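Right, these are the notes to go with the toy basket session. I've written them up the way I talked, more or less, so if you were there you can skip the bits you remember, and if you missed it (bus trouble again, I gather) this should get you through the reading without too much pain.

## Where we'd got to

Last time we did shelves. Low shelves, open shelves, and why I'm so fond of the Sulden ones with the lip at the front. A shelf shows a child everything at once, and each thing has its own place, and it all looks lovely until about ten past nine in the morning. Then someone says "tidy up time" and you find out what your room really runs on, and it's baskets.

So: baskets! I could go on about them for a whole term. In the playroom at Rurkham we had 181 separate small things when we did the June stock check, and there was no earthly way to give each of them a shelf spot. Most of them lived in mixed baskets, and mixed baskets are what I want you to think about before you do your own plan.

A mixed basket is any container where the contents don't match each other. Balls with bears, blocks with bits of kitchen junk. It is the opposite of the sorted tub (all bricks, all cars) and students tend to look down on it a bit. I did too, in my first job. Then I watched how long children stayed with one.

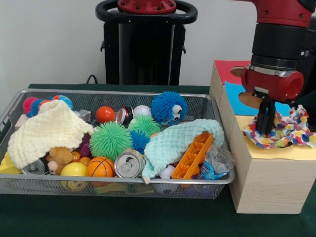

*Notes by Qianru Jin · Play Spaces module, handout 3*

## What a good mixed basket has in it

Feel first, I always say. There's a waffle-textured knitted cloth in that basket, and a small teddy tucked under it, and then you've got the spiky puffer balls, which feel like nothing else on earth. The blue furry one with the big cartoon eyes is the sort of thing children either grab at once or won't go near, and both are worth writing down in your observation.

Then look at how many balls there are and how little they have in common. A baseball with its stitching, a shiny yellow one, a smiley, one done up like a basketball. If you put those in a tub marked BALLS you'd lose half the fun, as everyone would just throw them. Mixed in with a cloth and some blocks they get looked at, squeezed, wrapped up, put to bed.

And the drinks cans. Somebody always asks about the cans! Household things earn their place (they're cold, they ring when you tap them, they roll in a straight line and a ball doesn't) but they need an adult to go over them properly. Run your thumb round anything that's been opened. Loose can lids come out of any basket that's going to children, full stop, and pull tabs come off. I'd do that check every single time you put a basket out, even if you did it yesterday. Same with the small balls if you've got anyone under 3 in the room: try them in the choke tester, and if they drop through they go up on the high shelf.

## Wire, wicker or plastic?

My own favourite is wire mesh, the finer the better. You can see in from the side, so a child sitting on the floor can spot the smiley face through it and go digging. Crumbs fall out. It washes. The downside is the rim, so feel all the way along it before you buy, and look hard at the corners.

Wicker is prettier and the Sovgate catalogue will try to talk you into it. Ours shed bits within a term. The Yook plastic ones are fine, very light, and a toddler will wear one as a hat.

Go for low and wide. In a deep basket everything good is at the bottom and the only way to reach it is to tip the lot out. I did once have a group who thought tipping WAS the game, and I can't say they were wrong, but it's no fun at quarter to twelve with lunch coming.

## Packing away

Please don't make children sort a mixed basket. It goes back mixed. Soft things can go in anywhere, hard round things want something next to them to stop them rolling off, and if it's heaped above the rim you need a second basket. I keep 2 on the go and swap them over, so one is always being washed or checked.

A lidless box next to the basket is handy for anything that's broken or sticky or needs a second look.

## For next time

Put together a mixed basket at home or on placement and write me 400 words on it. Tell me what you left out as well as what went in. If you can watch a child use it, lovely, put that in, first names only please. If you can't, sit on the floor and go through it yourself with your eyes shut, then write down what your hands went back to.

Bring the basket if it'll fit on the bus. We'll swap them round the tables and I'll bring the choke tester.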